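Print this release | E-mail this release

FOR IMMEDIATE RELEASE
September 22, 2026

Ballano Gallery to show 98 lacquer and woodblock works from the Khosravi collection

PLASDEN - Ballano Gallery opens its fall show, "Layer by Layer," this month. 98 works on the walls, most of them lacquer panels, the rest woodblock prints and a small group of ink studies. Free entry. Open daily, 10 to 6, late hours at the opening.

The works come from the Khosravi collection, which holds 456 pieces in all and has never been shown in Plasden before. Curator Renji Chiba made the selection over two visits in April.

"I wanted the panels where you can see the maker changed their mind," said Chiba. "Sanded back, painted again, sanded back again. Some of these have a whole other picture underneath." 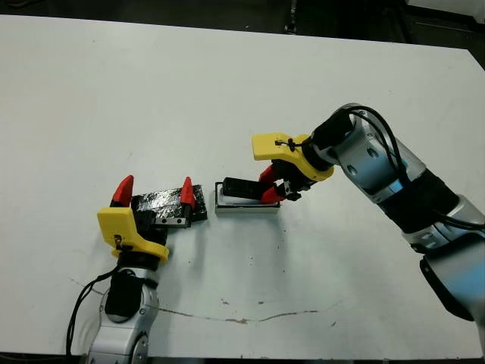 Will the lacquer panels be for sale?

None of them will. The collection is on loan and goes back complete when the show closes, but a set of new prints made for the show can be bought at the front desk.

The prints are by Anas Benmoussa, who cut the blocks in cherry and printed them by hand at the Jurnero print studio. Edition of 61. Signed and numbered, sold unframed. One per buyer for the first week, after that whatever is left.

Benmoussa will also give two demonstrations in the back gallery, cutting and inking a block start to finish. Seats are limited, sign up at the desk or by phone. Children welcome with a adult.

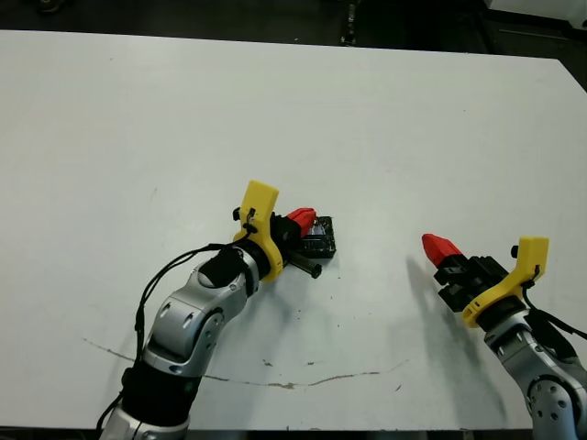 Catalog and talks

The catalog runs to 144 plates and essays in paperback, with notes on each panel by Chiba and a short piece on lacquer grounds, eggshell inlay and gold leaf. Print run of 1419 copies. Available at the gallery from opening day, and by mail order once the show is up.

Talks are on the gallery calender. First one is Chiba on how a lacquer panel is built up. Benmoussa follows with color in woodblock, bring questions.

School groups should book ahead. Large bags go in the cloakroom. No flash in the lacquer room please.

Press previews, loan images, interviews: Ballano Gallery press desk, Plasden.

###

Recent releases
- Ballano Gallery extends summer ink drawing show
- Jurnero print studio opens evening classes
- New framing workshop for Plasden artists

Get gallery news in your inbox. Sign up for our newsletter. You can unsubscribe at any time.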